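Ticket: Can't upload written memorial to Vudgate, moot court team entry
Category: Submissions / File upload
Status: Resolved
Product: Vudgate team portal

Opened by team member

Hi there! I'm the one on our law school team who got stuck with the paperwork side of the moot (I lost a coin toss), and I can't get our Respondent memorial to go through. Applicant went up fine on the first try. Respondent gets to the end of the bar, sits there for a bit and then says "Document does not meet competition format." No line number, no page, nothing to go on.

What I've tried so far:

Saved the file again as a PDF from Cevex, same error.
Took out the cover page, same error.
Different browser, then my roommate's laptop, same error.
Renamed it without the spaces, because somebody on the Marino forum said that fixed theirs. Not mine!

The file is 5 MB and your limit is 10, so I don't think it's the size. We're in the same moot, same round, same login. The deadline is midnight and it's 3:40 p.m. now, so I'm not panicking yet, but I'm getting there.

Reply from Vudgate support

Thanks for the details. The format check counts words in the Summary of Arguments separately from the rest of the memorial. The limit for that section in your competition is 700 words. Could you tell us what your word processor shows for it, and whether footnotes are included in that count?

Update from team member

Okay, so Cevex says 688 for the summary, but you got me with the footnotes question. We have a few in there, two of them long ones citing treaty articles, and I had the "include notes" box unchecked the whole time. With it checked we're 40 over. Ugh. The Applicant summary has no footnotes at all, so I guess that's why it sailed through.
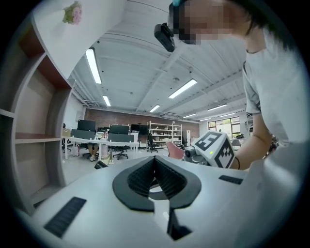

Attachment 1: gray T-shirt, head camera and bracelet

I moved the treaty cites into the main Pleadings section, where we had room, and cut a sentence that two of us never liked anyway. Now the summary is under with notes included. Uploaded again at 5:15 and got a new message - "Table of authorities could not be read." So, progress?

Reply from Vudgate support

That one is usually caused by page references that haven't been refreshed after an edit. Please update the table in your document, export it again and retry. Your earlier attempts don't count as submissions, so there's no penalty for them.

Update from team member

That did it! I rebuilt the table with the Wuris citation add-on, exported, uploaded, and got the green check and a confirmation email. I opened the copy in the portal and went through it page by page, and the footnotes all landed where they should.

One request if this goes to whoever writes the error messages: please say which section is over the limit. I would have found it in a minute. You can close this one, and thank you for answering so fast.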